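The Virtue of a Dull Demonstration

Everyone at Tundico wants to talk about the model. I want to talk about Aivar Siliņa, who spent April moving plates in a simulator and throwing out 14 of his first 106 runs for being too graceful. A learner fed only perfect pickups has no idea what to do after a bad one - so give me the hesitant approach, the second try, the slightly sulky correction. Kivi would call that noise. I'd call it the job, and I'd pay for more of it before buying another graphics card.
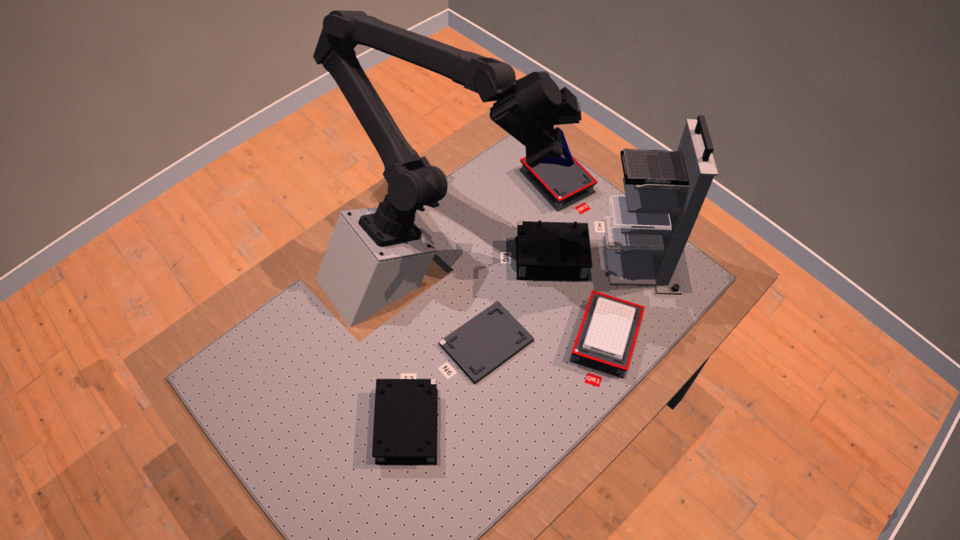 The simulated bench, with a plate carrier in the gripper.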